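September, shade bench, afternoon

Okay, third go at the Farahani shades, and I'm finally writing it down properly because last time I scribbled the strip length on a coffee sleeve and then threw the coffee sleeve out. So, for the record: the strip is 1,064 mm before folding, cut along the grain, and that includes the overlap. Do not trim the overlap first! I did that in August and the seam popped open when I laced the top ring.

Paper is the Gesel amber, the heavier one. I still like the thin stuff better for color but it goes floppy at the bottom edge after a week of hanging, and the customer wants these over a restaurant counter where there's steam. Scored on the face with the bone folder, flipped, scored the in-between lines on the back. My scores were too deep on the first half and I got that fuzzy cracked line where the fibers lift. Eased off for the rest and it looks a lot cleaner. You can tell exactly where I changed my mind, so this one stays in the shop.

Glue notes. The Caser paste is slow, which I want, but it also soaks in and leaves a darker band at the seam when the light's on. Tried it thinner, worse. Tried the double-sided tape we have for the Disholm drum shades and there's no band at all, only you get one shot at lining up the pleats and I missed by half a fold. Peeled it, tore it, said some words. I think the answer is tape on the seam and a tiny dab of paste at the top and bottom where the holes go. Will try on a scrap first (really, this time).

Tested with the 3,000 K bulb, then with the clear one out of the desk lamp. The warm one wins by a mile. With the clear bulb the amber goes a bit sickly and you see every fingerprint.

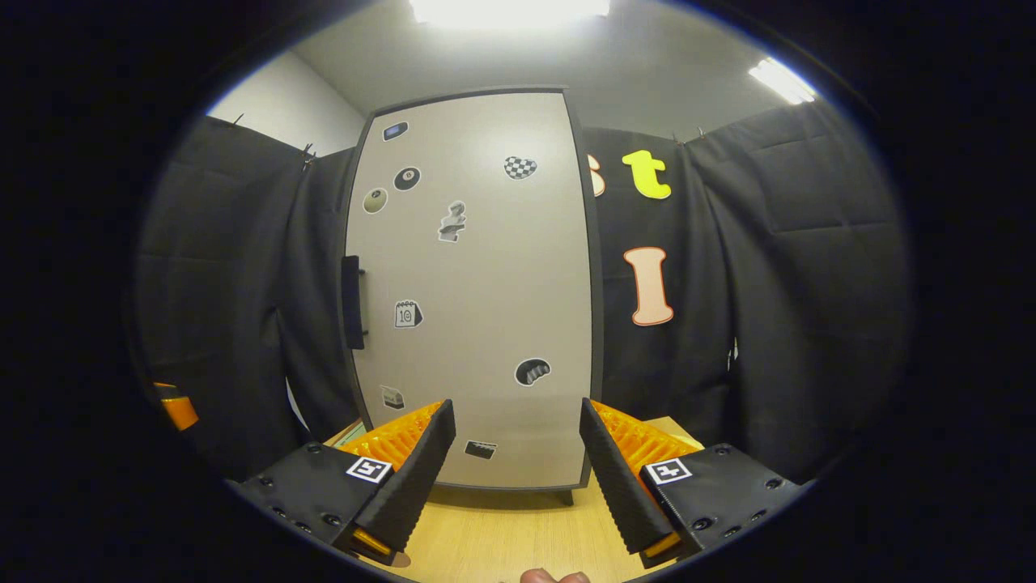

Pleat depth is the thing I keep going back and forth on. At 7 mm the shade looks crisp on the table and then kind of flat once it's lit, and deeper folds give you those nice dark lines but eat paper like crazy. What I want is closer to the orange ribbed pieces behind the black fingers, with that see-through accordion look, where the ribs themselves do the work and the color still comes across. I'm going to score a test piece at 12 and hang it next to the old one before I cut any more of the good sheet.

Other stuff: we're down to 6 top rings in the small size, so somebody order more before the next batch. The cutting mat has a groove along the left side that grabs the blade, use the other half. And the cord I laced with today is the waxed one from the bottom drawer, it holds a knot much better than the cotton. Test strip is clamped under the big ruler, please leave it there overnight.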